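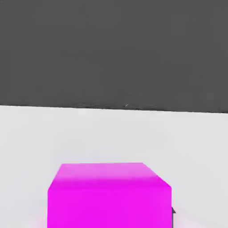
Slide 2: Simulate first, buy second

Hi everybody, I'm Fiorella Cocco, I run the equipment budget at Malineck. (Wait for the back row to sit down!)

So, one magenta cube. This is the simulator, and it's where our spending plan starts these days. Plain gray surface, one cube, fingertip right up against the side of it. I know it looks like a toy, but I've sat through a lot of vendor demos and I'd take an afternoon of this over most of them.

Slide 3: What we asked for last time

Tell the Pelivska story, keep it short. We wanted 4 arms, all at once, before we'd settled which parts they were going to pick up. Jasper Declercq sent the request back with one line on it: "Which gripper?" We had no answer. Ouch.

Pause here, people usually laugh.

Slide 4: The order we buy in now

- Simulator time and somebody's hours to run it
- One arm, rented if we can get it
- Fingers and spare fingers (budget these on their own line, please, they get forgotten every single time)
- Everything else: guarding, cabling, the bench, training

Subira Kombo keeps the spreadsheet and she'll share it if you ask nicely. It has 663 rows, so maybe get a coffee first.

Slide 5: What the simulator won't price for you

Shipping. Floor space. The electrician! We put two weeks in the plan for installation and I'd double that if I were writing it again. Also, a cube is a friendly shape, and our real parts are bags and odd little brackets, so I hold back money for testing on the real thing.

Slide 6: Questions

If it's about leasing, hand over to Clementina, she did the Ladefoged contract. Next budget round opens in August, and requests go to Jasper.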